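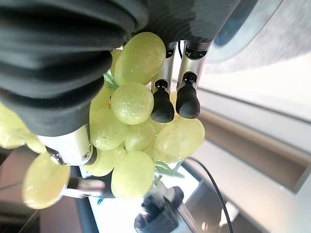

Ticket 446: Hand opens partway during teleop grape demos
Opened by: Bhavana Kaimal
Project: Mallell, soft produce task
Status: Closed

Problem
When I drive the arm with the Puvora glove and pick up a bunch of grapes, the robot fingers sometimes relax on their own while my hand is still closed. It happens most often when I hold the bunch and turn the wrist. Of 189 demos recorded so far, 28 had to be thrown out. The wrist camera video is fine in all of them.

Setup
Glove on right hand, default profile. Grip force limit set to low for fruit. Sleeve fitted on the arm.

Tried so far
1. Recalibrated the glove, open hand and fist. No change.
2. Swapped the glove battery. No change.
3. Raised the grip force limit one step. Fingers still relaxed, and two grapes split. Put it back to low.
4. Ran the same motion with a foam ball. Same fault, so the fruit is not the cause.
5. Replayed demo 332 from the log. The finger commands drop to the open value for a moment, then come back. The arm commands stay normal.

Reply from Omberg support
The drop in step 5 points to the glove link - the receiver sends the open value when it misses packets. Please move the receiver away from the arm controller and set "on signal loss" to "hold last".

Update
Moved the receiver to the operator side of the bench and changed the setting. Recorded a new set with grapes, wrist turns included, and the fingers stayed closed until I opened my hand. The bad demos are tagged and left out of training. OK to close.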